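Purchasing & Capital Equipment > Open tickets
Posted 10 June 2025 by Tarawneh

Ticket 1453: second two-arm station, quote won't fit the budget

Status: open, again.

Problem: Fondomport quoted the arms and left out everything the arms need in order to be useful. We have 3000 left in the equipment line until August. Finance would like it to stay 3000.

Step 1. Asked Fondomport for a line-by-line quote. Got the same quote in a larger font.

Step 2. Asked Dralard for a price on grippers alone. They came back at 2000 for the pair, cables extra. Cables are always extra.

Step 3. Priced a Dekton top for the new bench. Withdrawn by me before anyone could laugh. Black plastic sheet will do -- it does now.

Step 4. Checked what the current station gets asked to hold, so we stop buying for jobs we don't have. Soft bag first, then rigid white parts:

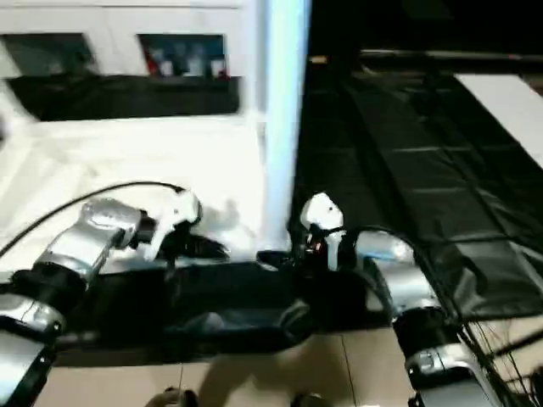
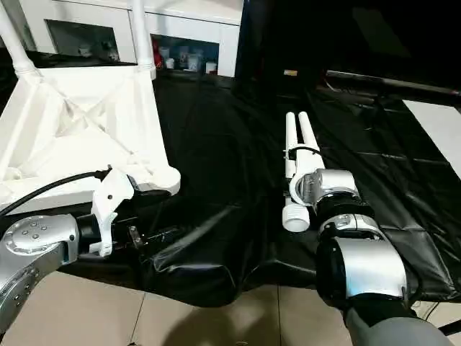

Step 5. Revised the request. Grippers have to cope with floppy and stiff items both, so the cheap suction option is out. Added a line for cable management, which the first request forgot.

Step 6. Sent Dralard 4 questions on spares, lead time, warranty and whether "cables extra" is negotiable. One answer so far. It is not negotiable.

Next action: hold the arms until August, order the grippers now if finance signs. Ticket stays open.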